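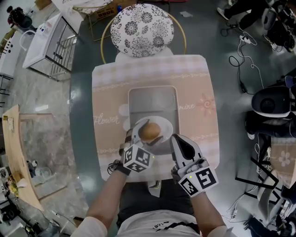 March, Sunday, 4 pm. Mostly table notes today, and mostly about buns. I've been after the snack setting for the Cameo corner for weeks now and I think the plate is finally right (white). The pink placemat is busy enough on its own, with the checks and the border and "Flower" written across it in cursive, and anything fancier on top of it just turned into mush. A round brown bun on plain white reads as a bun from across the room. I also like the gray tray under the plate more than I expected to! It keeps the plate from swimming in all that pink.

Search notebook
Type a word and press enter

Things to fix: the placemat wants to slide on the teal tabletop, which is glossy and shows every fingerprint. I tried a dab of the Clirnari grip gel under each corner and it held for the afternoon, but it left a smear, so no. Next try is a sheet of shelf liner cut 5 mm smaller all the way round. We have 3 mats left in the packet and I'd rather not reorder until we know.

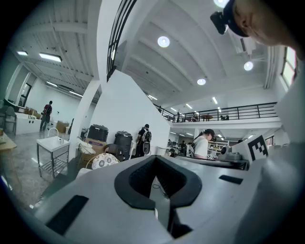 Ouali Workshop / Table and Interiors Team

Light is the other thing. With the round ceiling lights on and daylight coming in from the high window, the white walls throw so much back that pink goes almost peach by lunchtime. I held the Cemport color card (number 352, the dusty one) next to a mat at noon and again at 3, and I'd have sworn it was two different cards. So whoever picks the next set of linens, please look at them in here and skip the office, where everything looks lovely and is a lie.

The round cushion with the black and white flowers stays, I'm fond of it. Black and white next to pink is a bit diner, but I'm fine with diner.

Buns: the bakery ones weigh around 300 g for a bag and go stiff overnight. Keep the bag clipped, please. To do: liner, second tray in the same gray, ask about a longer table for the far side under the mezzanine.

We use cookies to remember your settings. Accept / Manage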